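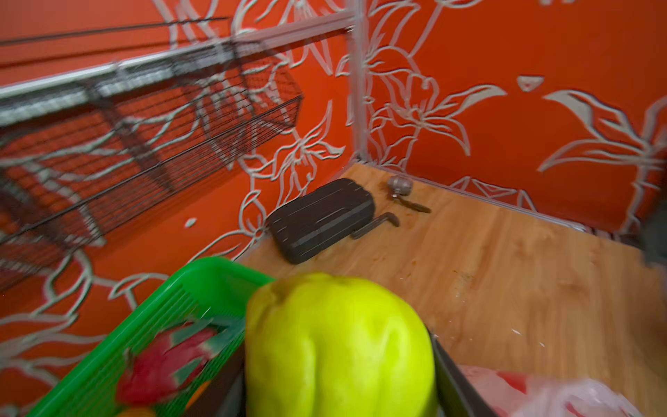
Wrist view, lobed yellow-green fruit between the fingers, basket with the dragon fruit at left.

January, pick-and-place bench, Neltik gripper on the Massawe arm

Grip force fault again. Writing it up properly this time so Jamila and Itsuki don't have to go through my scraps of paper.

What happened: running the fruit-to-basket task with the force limit on. The controller closed on the yellow-green fruit, reported contact, then kept closing. No stop at the limit. Position error climbed until the driver tripped on overcurrent, code 9. The fingers stayed clamped with the brake on and I had to release by hand from the service menu. The fruit has a dent in it on the right side. Log says the commanded force never changed during the whole close, so it wasn't a bad command from the planner.

Ran it again with the same fruit turned a quarter turn. Stopped where it should. Ran it a third time in the original orientation and it overran again. So 2 overruns out of three, both with a finger coming down on the shoulder of a lobe.

First idea was the finger pads. Took them off, cleaned them, put them back with the same screws. No change. Swapped left and right pads. No change.

Second idea was the force reading. Pulled the raw values for all three closes. On the good one the reading ramps up the way you'd expect. On both bad ones it goes up a little, drops to zero and stays there. The controller takes zero as "nothing touched yet" and carries on closing. Mei-kuen says the Ondus driver sends zero when a sample is late, with the status bit set, and our node throws the status bit away. Checked the code and she's right. I wrote that part last spring.

Why the samples come late only in that orientation I don't know yet. The sensor cable runs along the inside of the wrist and gets pulled when the last joint is turned far enough to straddle the lobes from that side. Wiggled it by hand at that angle with the arm in hold and got dropouts. At the rest angle, none in 3000 samples. The connector looks fine but the strain relief has slipped back on the jacket.

Done so far:
Late sample now counts as a fault and stops the close – tested with the cable unplugged mid-close, stops every time.
Current limit on the fingers turned down to the value in Annelies's note from the Erkudis job.
Cable taped in place for now. The tape is not a repair.

Not done:
New cable and a proper clamp. Alois has the part number.
Timeout on the close itself. It should give up after 2 seconds whatever the sensor says.
Go through the old logs for zeros in the middle of a close. I suspect some of what we wrote down as bruised fruit in the fall was this.

Until the cable is changed: no hands near the fingers with the drives on, including for moving the fruit a bit. Itsuki asked whether the basket transfers can go on meanwhile. Yes, at half speed, someone at the stop button, and skip any grasp that needs the wrist past the tape mark.

4:40 pm. Drives off, air off, key in the drawer. Cable order goes in with Alois tomorrow morning.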